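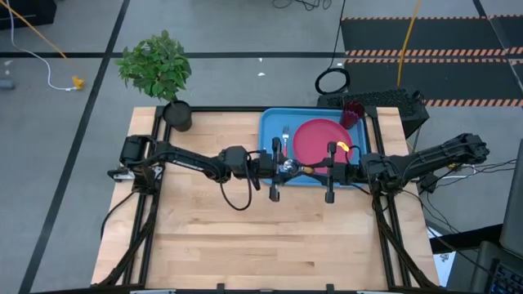
I've stopped reading the daily case count for Cerkwood, and I think the county should stop leading with it. Last week it was 266 one morning and a lot lower the next, and my whole family group chat swung from panic to party planning in 24 hours. Half the people I know test at home now and never report it!

What I want at the top of the page is hospital beds. Tell me how many are open and how many folks came in because of Covid -- that I can use. My dad is on dialysis, so when the wards fill up, our week changes.

Younes Badawi wrote in last month to say dropping the daily number would look like hiding something. I get that, I do. So keep it, put it on page 4, let the people who love charts (hi, Younes) dig around in it. But the text alert that buzzes my phone at 11 every morning? Send it once a week, with the beds first. The county says it'll review the alerts in June. I'd like it done by March.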